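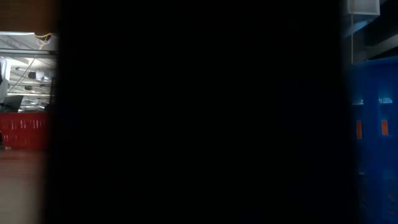 Ceiling level, left side: white ceiling with a yellow cable looped below it.

Wirnurance Workplace Inspection – Electrical, Storage and Egress
Site: Pluson building, upper floor
Inspector: Glykeria Rallis
Site contact: Manon Robichaud
Period: February
Previous report reviewed before walk-through: yes

Ratings: S = satisfactory, C = comment only, A = action required, N = not applicable

Section 1. Exits and travel routes

1.1 Exit doors open fully without a key – S
1.2 Exit signs lit – A
Sign over the rear stair door is dark. Lamp replaced twice since the last report according to the site log. Check the transformer before fitting another lamp.
1.3 Corridor clear width maintained – S
1.4 Stair treads and handrails – C
Nosing on the third tread is worn but still bonded. Recheck at next visit.
1.5 Evacuation plan posted and current – A
Posted plan shows the old partition by the copy room. Chantal Marchand has the revised drawing and will issue it.

Section 2. Fire equipment

2.1 Extinguishers mounted and tagged – S
Six units checked. All gauges in range.
2.2 Extinguishers accessible – A
Unit by the freight elevator stood behind a pallet jack at 9:40 a.m. Moved during the inspection. Mark the floor.
2.3 Alarm pull stations unobstructed – S
2.4 Sprinkler clearance, 18 inches below heads – C
Top shelf in the archive room is at the limit. Do not stack above the shelf line.

Section 3. Electrical

3.1 Panel clearance, 36 inches – S
3.2 Panel directory legible – A
Circuits 14 through 22 are labeled "spare" but several carry load. Trace and relabel.
3.3 Extension cords not used as permanent wiring – A
Two found in the front office, both feeding desk heaters. Remove. Install receptacles if the heaters are to stay.
3.4 Overhead cables supported – C
No rating given for data cabling until the Palumbo installation sheet is supplied. Supports are to be fixed to structure and not to ceiling grid wire.
3.5 GFCI test, kitchen and washroom – S

Section 4. Storage and work surfaces

4.1 Shelving anchored – S
4.2 Load signs posted on racking – A
Rack B has no sign. Pendetti data sheet gives 3,000 lb per bay, evenly distributed. Recorded load in the heaviest bay is 2,705 lb, so there is little margin for added stock.
4.3 Small items kept in bins or baskets – S
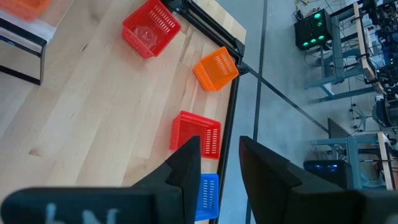
Do plastic baskets count toward the combustible storage limit?
They count when stored in quantity on racks or shelves. A few in daily use on a work surface are left out of the total.

4.4 Table edges and frames free of sharp projections – S
4.5 Step stools in good condition – C
One stool is missing a rubber foot. Tagged out.

Section 5. Housekeeping and first aid

5.1 Floors dry and free of trip hazards – S
5.2 First aid kit stocked – A
Eyewash bottle past its date. Burn dressings short.
5.3 Waste removed daily – S
5.4 Chemical cabinet inventory – N

Corrective actions

1.2, 3.2, 3.3: electrical contractor, before next inspection
1.5: C. Marchand
2.2, 4.2: M. Robichaud
5.2: Océane Ross

Copies to Märta Bråten and site file. Items rated A stay open until written confirmation is received.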